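4.2 What leaders did with the leader's guide

The Dralora bereavement course reaches a congregation as a box. Inside are the participant booklets, a set of films, a poster on which the local church is invited to write its own name, and the leader's guide, a ring-bound volume of 100 pages that the publisher, Akico, describes as essential reading. We took the publisher at its word and asked leaders in all 22 congregations whether they had read it.

Most said they had. When we asked what they meant by this, the answers spread out. A fair number had read the introduction with real attention, pencil in hand, and had then read each session's notes on the evening before the session, or in the car park. Others had read the introduction and the closing prayers. One leader had lent the guide to her co-leader in October and was still speaking of it warmly when we met her, although she had not seen it since. We coded this as partial use.

We had expected experience to make a difference and it did, in the wrong direction. Leaders who had run a course of any kind before were the least likely to open the guide after the first session. They knew how an evening went: tea, welcome, film, discussion, a silence, prayer, more tea. The Dralora guide sets out a different order, with the silence ahead of the film, and gives two pages of argument for it. In the sessions we observed, the silence came ahead of the film only where the leader was new and therefore did as she was told.

The timings fared no better. Each session plan in the guide is broken into blocks, and the blocks add up neatly to an evening that ends when it is supposed to. They make no room for people arriving, which in Samonte is an activity in its own right. Coats have to be dealt with. Somebody's knee has to be asked after. By the time a group in the north of the town had settled, it was often well into the block headed "Opening our stories", and the stories had been opened some while earlier, in the queue for the urn. Two of our field notes from separate churches record that the most serious conversation of the evening took place beside the sink.

We don't think this should be read as failure. The guide itself says that "the group is the course", and then spends a great many pages on what the group should be doing at any given minute. Leaders noticed the tension and settled it by doing what they liked. Several were a little ashamed of this and lowered their voices to tell us.

Figure 1. Gripper over a white tabletop.
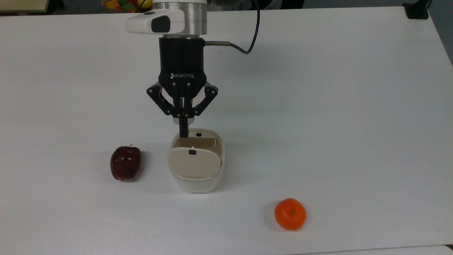

Did the groups that kept closely to the guide hold on to more of their members?

On our evidence the two were only weakly linked. Groups that followed the printed order and groups that ignored it lost people at much the same rate, and the largest losses in both came after the second session, when the course turns from memories to practical matters such as wills and cupboards. What did seem to matter was whether a leader got in touch with those who had missed an evening. The guide covers this in a single line near the back, under "Other ideas".

4.3 The participant booklet

Booklets were given to all 395 people who enrolled. We had planned to collect them at the end, copy the written answers with permission and hand them back. This plan was drawn up by people who had never asked the recently bereaved to give up a booklet. Some had filled theirs with things that were plainly none of our business. Others had lost them, or had passed them on to a sister, or had used them for the phone number of the man who does headstones. We dropped the collection after the first few churches and asked people simply to tell us what they had done with the booklet, if they felt like it.

A good many felt like it. The commonest account was that the booklet had been used during sessions as something to look at. This is not a small service. A circle of chairs in a church hall leaves the eyes with few places to go, and a page headed "What I miss" can be studied for a long time without anyone expecting a remark. Participants who wrote nothing at all in their booklets still brought them every week, and a few told us they would have felt undressed without them.

Writing, where it happened, mostly happened at home. The booklet gives ruled space after each question, always the same amount, so that "What was your loved one's favourite meal?" is allowed exactly as many lines as "Where was God in all this?" People who wrote filled the first and left the second, and one or two had carried on about the meal into the space meant for God. A leader at one of the smaller chapels thought this was an acceptable answer to both. We are inclined to agree with her, though we are not sure how to code it.

The memory verse, printed at the foot of each page, went largely unlearned. In older congregations this was because people knew it already, in a different translation, and resented the new one. Discussion of the translation was lively and took up a good part of one evening that had been set aside for forgiveness.

Figure 2. Cream-coloured cup with gripper.

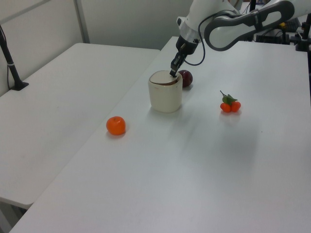 There was a similar pattern with the films. Leaders praised them to us and then skipped them. The reasons given were practical to begin with: the projector belonged to the toddler group, the sound was thin, the blinds in the hall had not met in the middle for years. Pressed a little, leaders admitted that they found the films too well made. The speakers in them sit in handsome kitchens and weep in good light. One participant said that she had come along to be with people who were making a mess of it, and that the woman in the film had made her feel she was grieving in the wrong sort of cardigan.

Where the films were shown, they worked best when something went wrong. In one church the picture froze early on and would not be brought back, and the group, left with a stranger's half-closed eyes on the wall, began to talk to one another with an ease the leader had been trying to bring about for weeks. She has since considered freezing it on purpose.

4.4 Comparison with the Bolent course

A few of the congregations had previously used Bolent, an older and plainer course which comes as a stapled booklet with no films and hardly any guide. We had hoped to compare the two directly. It proved hard to do, because leaders who moved from one to the other had carried most of Bolent with them. Its questions turned up in Dralora evenings, copied on to cards or simply remembered, and its closing blessing had replaced the Dralora one in every church where anyone knew it. Members who had taken both could seldom say which course a given session had come from. When shown the Dralora box, one man identified it confidently as Bolent and recommended it to us.

This raises a difficulty for any study of this sort, our own included. We set out to measure how far a published course was delivered as written, and assumed that the thing being delivered would be recognisable when it arrived. In practice a congregation takes in new material much as it takes in a new minister. There is a polite interval, followed by a return to how things were done before, with some of the new vocabulary kept on. The word "journey", for instance, came in with Dralora and has spread to the flower rota.

Publishers might respond by making the guides longer and the instructions firmer. We would advise against it, having carried the present guide about for most of a winter. The leaders in our sample used whatever could be taken in at a glance with a cup in the other hand. The single card tucked inside the lid of the box, listing the session titles and a telephone number for anyone in distress, was in use in almost every church we visited. It was pinned to noticeboards, taped inside cupboard doors and, in one vestry, laminated. None of the leaders had been told to keep it, and the guide doesn't mention it.

4.5 Limits of these findings

Observation changed what we observed, chiefly in the matter of cake. Leaders also tended to open the guide when we came in and to close it again once we had our notebooks out and were looking down. Our attendance figures rest on registers kept by hand, and in roughly 22 cases we could not tell whether a tick meant that a person had come or had sent apologies. Where registers and memory disagreed we went with the register, except in one church where the register had been kept by the person in dispute.

The congregations were all in or near Samonte, and all had chosen to run the course. Those that bought the box and never opened it are outside the study. We know there are several, as Akico was kind enough to tell us how many boxes it had sold in the district, and it was more than we had been able to find.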